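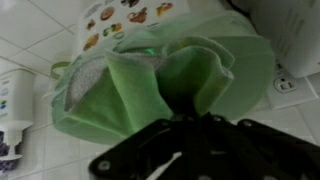
Looking after kitchen cloths and the worktop

A cloth with a smooth face and a terry lining does two jobs. Use the terry side for picking up spills and the smooth side for a final wipe. Wash it at 40 degrees with no fabric softener, which leaves a film on the loops and stops them taking up water. Dry it fully before it goes back in a drawer.

Keep one cloth for the worktop and another for the floor. Two colours make this easy. If a cloth still smells after washing, soak it in hot water and washing soda for an hour and put it through again. When the stitching along the edge starts to go, cut it up for shoe polish and paint.

Tiled worktops

Clear one end of the counter, clean it, then move things across and do the other end. Crumbs collect under a toaster oven, so unplug it, let it cool and lift it forward. Wipe the feet as well. Mugs left on top should come off before it is switched on.

Grout needs more attention than the tiles. Mix bicarbonate of soda with a little water to a thick paste, spread it along the lines and leave it for some 34 minutes if the marks are old, or ten if they are fresh. Scrub with an old toothbrush and rinse twice. Vinegar is best kept away from grout, as it wears the surface over time. We reseal ours every April with Uncombe grout sealer, two thin coats.

Rounded edge tiles get greasy on the underside of the curve. Run the cloth along with your thumb behind it.

Round the tap

Limescale builds up at the base. Wrap a cloth dipped in warm water and a drop of washing-up liquid round it for 4 minutes, then rub dry. Curtains over a sink pick up splashes and cooking grease, so take them down for a wash every couple of months.

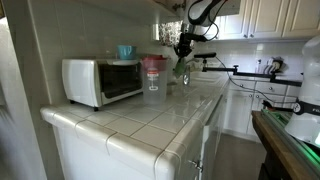
Pacheco writes: I gave up on the toothbrush and bought a narrow grout brush with stiff bristles. It gets into the corners by the wall much better. I'd also do the sealing in the evening, so the counter can be left alone until breakfast.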